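Search this site
Enter keywords
Go

The colour that wouldn't stay put

I came to weld in the least romantic way possible, which was by killing it. Three packets of seed, sown too deep in a cold April, and what did I get? One spindly rosette that the slugs had by the weekend. So when I heard there was a dye garden at Plirham growing the stuff in rows as long as a cricket pitch, I had to go and see how they managed it (and, all right, sulk a bit).

Weld is the old yellow. If you've ever looked at a medieval tapestry and wondered why the trees are blue, weld is your answer. The dyers got green by putting yellow over blue, and over the centuries the yellow faded and left the blue behind. I find that oddly touching. All those blue forests! It's one of the better plant yellows for standing up to light, too, so you can imagine how quickly the poorer ones went.

It's a biennial, and that is where I'd gone wrong. The first year you get a flat green star hugging the ground and you mustn't fuss it. The second year it throws up a spike as tall as a child, covered in tiny yellowish flowers, and you cut the lot just as the seed starts to set. At Plirham they sow in September, straight on to raked soil, and barely cover it. I'd been burying mine.
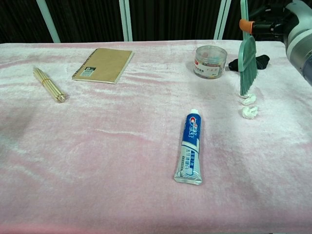

A spiral notebook and a bundle of thin sticks on pink cloth.

The dyeing I did at Brorbridge, on a one-day course in a converted chapel with very bad heating. You start with the wool, which has to be mordanted in alum or the colour simply rinses away down the sink. I had 500 grams of undyed yarn from Rododel, who sell it in fat twisted hanks that smell strongly of sheep. It went in the alum pot, was brought up slowly to 83 degrees and held there for an hour while we all stood near the stove pretending to be interested in the thermometer.

Then the weld. You chop it up, stalks and all, and simmer it gently, and it smells like boiled cabbage with a grudge. A pinch of chalk in the water brings the colour up, and I do mean up – my first skein went in looking like weak tea and came out the yellow of a child's raincoat. I may have shrieked. The second went into an indigo vat afterwards and I got a proper Robin Hood green, a little patchy at one end where I'd tied it too tight.

Not everything worked. I'd read in Wanigasekara, my battered old dye manual, that a dip in iron water would give me a soft olive. Mine is the colour of a pond. I left it in too long, chatting, and iron is not a thing to be left. It makes the wool feel a bit harsh as well, so that skein is destined for darning the elbows of something I only wear outdoors.

By the end of the day I had 9 little skeins pegged on a line and yellow fingernails that lasted until the following Thursday. I've now got a strip cleared behind the shed, on the chalky side where the beans always sulk, and a fresh packet of seed waiting in the biscuit tin. Come autumn it's going on top of the soil and I'm keeping my trowel well out of it.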